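Urkgate Two-Tier Roll Stand, pink

Bathroom storage / Freestanding / Small items
Reviewed and stocked by Taler Home Goods
Item 221

Price: $33
In stock: pink. Gray is on back order until April.

We don't love every product we carry, and we were slow to take this one on. A stand for toilet paper is an easy thing to make badly and an easy thing to overpay for. Most bathrooms have a windowsill or a tank lid that does the same job for free. If yours does, keep your $33.

Still with us? Then you probably have a small bathroom with no cabinet, or a guest bathroom where people keep asking where the spare rolls are. The Urkgate stand is two round wooden tiers, painted pink, held apart by a light wooden dowel. You put rolls on the top. You put more rolls, or something else, underneath. That's the whole product, and the maker's claim that it "transforms your morning" can be safely ignored.

What fits

The maker says the top tier takes "a family supply." We don't know whose family. Three ordinary rolls sit on it comfortably. You can stack a second layer on those, but we wouldn't, as there's no rim to stop anything from rolling off if somebody bumps it with a hip.

The lower tier is shaded by the upper one and a bit harder to reach into. It's fine for a spare roll and a can of something. Tall spray bottles won't go in at all. We had two returns over exactly that last year, so please measure your bottle first.

Rolls wrapped in paper, the kind with the top twisted shut, take up more height than bare ones. They look nice on the upper tier and are a nuisance on the lower one. Unwrap them or leave them on top.
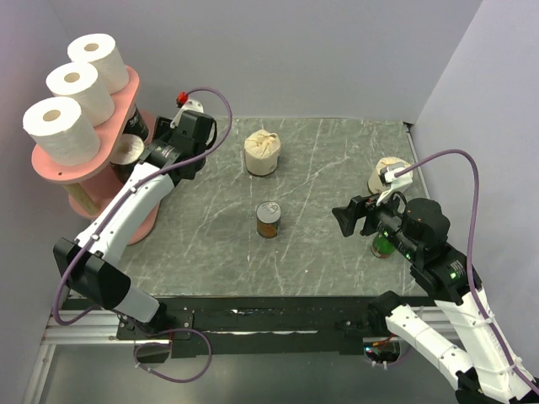 Pink stand with three rolls on the top tier; a wrapped roll and a small pull-tab can on the tabletop.

How it's held together

One dowel, and you fit it yourself. The box has both tiers, the dowel, a screw for each end and a folded sheet of instructions that is mostly drawings. Eusebio Sotelo in our warehouse put up the display model in 7 minutes, with the sheet upside down for part of it. Tighten the bottom screw before the top one. If you do it the other way around, the upper tier tends to turn when you pull a roll off.

Even done right, it isn't a heavy piece of furniture. On a flat floor or a shelf it stands fine. On thick bath mats it leans, and we'd call that a reason to skip it if your bathroom is carpeted.

The paint

"Moisture resistant" is printed on the box. We asked the supplier what that meant and got a polite email that didn't say. Our own view is that it's painted wood and should be treated like painted wood. Wipe up puddles. Don't park it inside the shower. The underside of the bottom tier has a thinner coat than the rest, so a set of stick-on felt feet (not included, and they should be) is worth the small extra cost.

The pink is paler in person than on the box lid. If you're trying to match towels, order one and look at it in your own light before you throw the carton away.

Compared with the others we sell

The Ekström wire holder costs more, at $61, and keeps rolls on a center post, so nothing falls off. It's the better choice with toddlers or a large dog. It has no shelf, though, and it scratches vinyl floors.

The Jovov basket is cheaper and holds more. You'll be bending down to it, and it hides how many rolls are left until there aren't any.

The Urkgate sits between the two. We sell it mostly to people who want the rolls in plain sight and need a spot for one or two other things.

Details

Tiers: two, round, painted wood
Post: single wooden dowel
Color: pink (gray on back order)
Assembly: needed, screwdriver not included
Maximum load per maker: up to 7 lb. We haven't tested this and see no reason you'd need to.
Rolls and cans: not included

Returns

Unassembled stands can come back for a full refund. Assembled ones we'll take back for store credit if the screws are all there. Please check the carton for the second screw before you write to us that it's missing. It gets stuck in the fold of the instructions.

Shipping is flat rate. Orders placed before 3 p.m. usually go out the same working day.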